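Talk notes, Drelberg workshop open evening
Laundry arm, second build

Slide 1. Title
Say hello, say which bench is ours. Ten minutes, then questions.

Slide 2. What we wanted
Two arms on one table that can get hold of a piece of clothing and hang it up. Built at home to begin with, moved to the shared workshop in August when the kitchen got too small.

Slide 3. The parts
Arms are the Pomine kit, second-hand. Motor boards from Mornus. Fingers printed here, 74 grams each. Mention that the first set snapped at the screw holes and the new ones are thicker at the base.

Slide 4. Wiring
Slow down here, people always ask. Cables need slack at every joint. Tie them close to the metal, leave a loop, then move the arm by hand through its full reach before switching on.

Slide 5. Cameras
One at each wrist. Cheap, small, fixed focus. Cloth close to the lens is hard to read, and a big print doesn't look the same once it's bunched up.

Slide 6. Software
Dafis does the recording. We steer by hand, save the run, train overnight. Roughly 2000 runs kept so far. Don't go into the training settings unless asked.

Slide 7. Cloth
Stiff things are easy. Thin fabric with elastic is the hard one, as the opening closes up. Current job is working with a plastic hoop in the gathered part. Leave the wrist view up during questions.
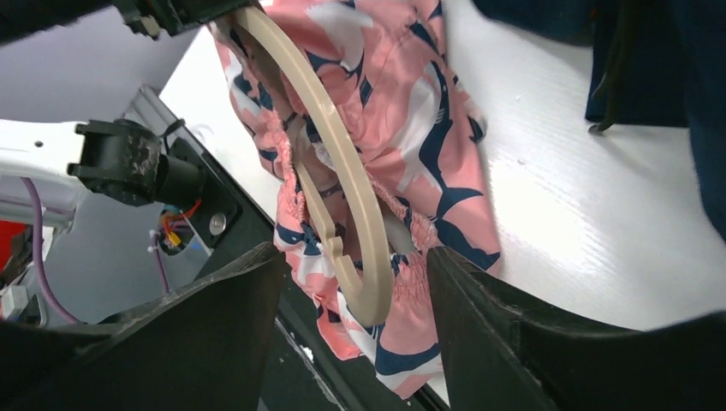 Dafis asked whether the same fingers would cope with thick towels, or if those need a wider pair.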